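### 4.2 The open-day station at Tukcombe

The second public session was held in December at the Tukcombe hall, after the shorter trial at Dulbridge described in Section 4.1. We kept the same two-arm station and the same operator controls, but changed the programme. At Dulbridge, visitors watched one long demonstration from behind a rope. At Tukcombe they came to the station in small groups, each staying for one short block, and could ask for a task to be stopped or repeated.

The station was laid out to look like a corner of a home kitchen (Figure 7). Earlier comments from the Farías outreach group had suggested that bare enclosures made visitors ask mostly about the hardware and very little about the work. We therefore papered the walls and left ordinary household goods within view, including some that played no part in the task. The main task was handling a patterned cloth laid across the middle of the table. Cutlery on a tray at the back was kept for a sorting task in the later blocks. 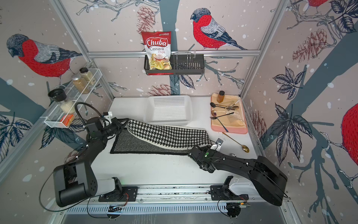
**Figure 7.** Two-arm station at the Tukcombe open day. Both grippers are near the cloth; the cutlery tray is in the back right corner.

Each block began with a spoken introduction by the operator, who then ran the cloth task and took questions while the arms were moving. We had planned to hold questions until the end, but the first groups talked over the introduction anyway and the plan was dropped before noon. Attendance over the day was up to 200 people. Visitors were handed a one-page form on leaving, with space for a free comment and a box to mark if they wanted to hear about later sessions.

The wrist view was shown on a monitor facing the visitors, at a height children could see. Staff noted that groups tended to split at this point – adults mostly kept watching the arms, while younger visitors moved to the monitor and stayed there. Questions asked at the monitor were more often about the fabric itself. 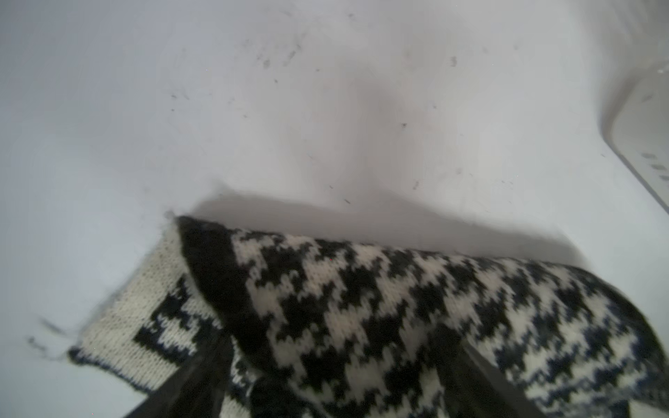
Knitted goods were chosen for the day on the advice of the Breltska textile workshop, which had found woven tea towels too easy to read as flat shapes. A knit stretches when it is pinched, and a bold pattern lets an onlooker see the stretch from a distance. It also makes a poor grasp easy to spot. Several comments on the forms mentioned this, and one visitor wrote that the cloth "told you what the hand was doing".

We did not attempt to score the task at Tukcombe. The blocks were too uneven for that, with stops at visitors' request and a different operator after lunch. The results in Section 5 draw only on the forms and the staff notes. Two limits should be kept in mind when reading them. The hall was noisy, so some spoken questions were not written down, and families often filled out a single form between them – a habit we had not allowed for when the form was drafted.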